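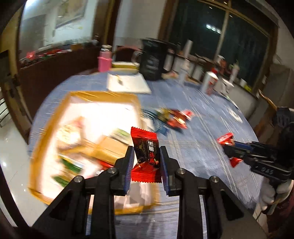
Notebook, chores group, August 22, 2021

Subject: sorting of wrapped candy and snacks into a box. Question for the whole page: can a machine do this chore yet, and if no, which part is missing?

I write this on a Sunday, so please excuse if some points are not in good order. I want to put them down before the meeting about the Rastier arm, because in that meeting we always speak about speed and we forget the rest.

1. Why candy

The chore is small. Somebody comes home with a mixed bag, or the break room gets a delivery, and the pieces must go from the table into a box. A person does it while talking on the phone. For me this is a good test of household work, better than the wooden blocks which we used in December. The blocks were all stiff and all the same size, and with them every gripper looked clever.

A wrapped candy has three properties that blocks don't have. It is soft on the outside and hard somewhere inside, and the hard part moves. It is shiny, so the color in the camera changes with the angle of the ceiling lamp. And it has a flat crimped edge at each end, which looks like a good place to take it but is a bad one. If the fingers close only on the crimp, the body swings down and the piece turns in the grip.

2. What people do with the hand gripper

Two fingers only, ribbed pads, a person's hand on the handle. When the person is the brain, two fingers are enough for this chore. I didn't expect this so clearly. I had written in the plan that we would need a third finger for the small packets, and I now cross it out.

The habit I see in people is that they turn the packet upright between the pads before they carry it. I didn't ask for it. I think an upright packet is easier to place among others, because it needs less room when it goes down. Our own program for the Welport cell carries everything in the position in which it was found, and then it has trouble at the box, where it pushes the neighbors away.

Note for the next program version: turn first, carry after.

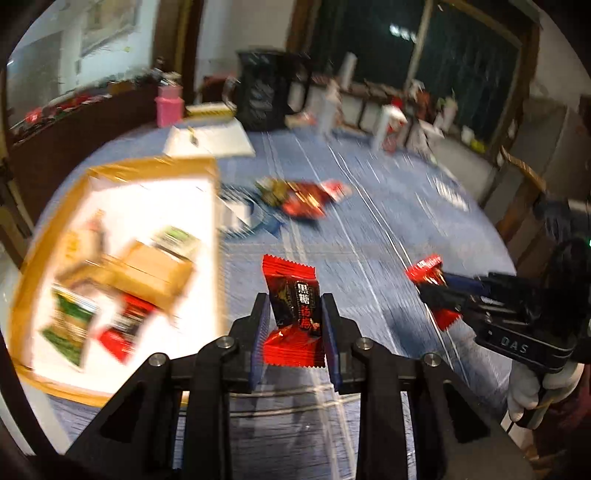
The red packets with the black panel are my favorite test piece. The ends are bright and the middle is dark, so the segmentation likes to cut one packet in three parts, and the planner then tries to pick up an "object" that is only a red end. The label says 黑糖, brown sugar, and we have started to use this as the name of the error too. When you find "heitang" in the log, it means one object was seen as several.

The opposite error is when pieces lie close together and overlap. Then several wrappers become one object with many colors, and the planner wants to close the fingers over the whole heap. A person takes the top one, or pushes a little with the finger to separate them. We have no pushing in our program at all. I believe this is a bigger hole than the vision.

3. The machine side

State of the Stulteretti software after this week: it finds a single piece on a plain cloth well. On a cloth with a pattern of lines it's worse, and I don't know yet how much worse. I must do this test properly, with the same pieces on both cloths.

The grip force setting is 700 in the controller's own unit, which is not newton. Please don't write it as newton in the report, as happened in the last one. With this setting the candies are held, but I suspect that a packet with something brittle inside will be crushed. The file of the training grasps is now at 2870 entries. Most are of single pieces lying flat, and this is our own fault, as it was the easy thing to collect.

The Boateng vacuum cup, which the shop floor uses for cartons, I also tried by hand on the wrappers. On smooth foil it can hold. On crinkled wrapper the air goes in through the folds and it lets go. I wouldn't continue with it for snacks. For cartons it's very good and I have no complaint.

4. My opinion so far

For closed boxes on a belt, a machine can do the chore today. For a table at home, no. The picking of one piece is near to solved, I would say. What is missing is the part between the picks: deciding which piece is next, making a little space for it, and noticing that the grip is bad before the arm has moved away. A person corrects a bad grip in the middle of the way without thinking about it. Ours finishes the movement with great confidence and opens the fingers over the box with nothing in them.

5. To do

Repeat the cloth test, plain against lined.
Add a push movement, even a very simple one.
Collect grasps from heaps, not singles. At least 2 different heaps per session.
Lower the grip force in steps and write down where the candy slips.
Ask in the shop if the spare finger pads with the finer ribs have arrived.
Correct the unit in the old report.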